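The big white table, and a word about bottled tea

Regular readers will know that I have been promising a post on the white table since March, when I finally stopped eating my lunch off a windowsill and gave in to having a proper surface to do things on. Several of you wrote to ask what it was like to live with, so I had better get on with it before I think of another reason to put the kettle on instead.

I first saw it in the Simance catalogue, which I read in the bath the way other people read novels. I must have turned down the corner of that page in the autumn and gone back to it every few weeks, always deciding that white was a silly colour for a person who spills things. My old table was a Pratamik with dark legs and a top the colour of gravy, and you could have lost a whole plate of toast on it. I was fond of it, but it did make every room it lived in feel like four o'clock in November.

White it was, then. It's matte, thank goodness, with no shine to it and no pattern pretending to be marble, and the corner is nicely rounded off. If you have ever caught your hip on a square one while carrying a tray you'll know why that pleased me so much. Against the pale grey wall panels it all but disappears, and I find that very restful first thing in the morning.

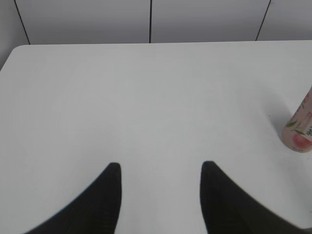
Plain white top, pale grey wall, and one of those gentle corners.

Now for the cleaning, as that's what most of the emails were about. Yes, it shows everything. Specks, crumbs, the odd thin dark mark that I can't account for at all. I wipe it down with a damp cloth and a tiny drop of washing-up liquid, then again with a dry one, and I've found that going along the back edge first saves me leaning my sleeve in the wet bit. The whole business takes me 7 minutes on a Saturday if I have the radio on, rather less if the programme is dull. I did try a spray from Miettinen that smelled of pine and cost far too much, and it left smears that I could only see when the sun came round, so that has gone under the sink with all the other mistakes.

Which brings me to tea, because tea was my great worry with a white top. I drink a shocking amount of it, hot in the winter and out of a bottle once the weather turns, and I have ruined more than one tablecloth in my time.

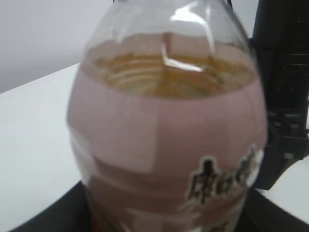

Bottled tea was a late discovery for me – I'd always thought of cold tea as the thing you found on the bookcase two days afterwards – but I've come round to it completely. There's a shop near the station that keeps a shelf of the East Asian ones, and I can't read most of the labels, so I choose by colour. Pink labels have been kind to me so far. I buy 6 at a time and carry them home in the Skidier rucksack, where they knock against my back all the way up the hill, and I pour one out with a slice of lemon if I'm feeling grand. I like mine plain and a bit on the brown side, the sort that tastes as though somebody has toasted it first.

As for the table, a screw cap is a wonderful thing. I put it back on between pours and I have had only one spill to speak of, and that was milk. A ring from a cold bottle comes up with the cloth if I catch it the same day. I keep a small plate to stand things on as well, though I forget it more often than I use it.

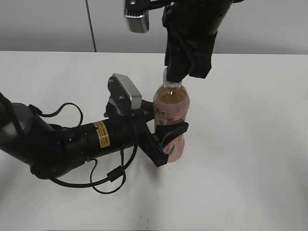 One reader wrote in to say that she gave up on plates and cloths years ago and keeps a cork mat in the middle of her own white table, where every bottle and mug in the house has to go or there is trouble. She also says that lemon slices are worse than tea for leaving a mark, and that I should have a look under mine. I did have a look, and I've moved the lemon to the draining board for now.

I'm tempted by the cork mat, I must say, though I'd want a big one and I do like seeing all that clear white when I come in. Next time I'll get round to the chairs, which are a sorrier story, and if anybody knows where to buy felt pads that stay stuck on, please write and tell me.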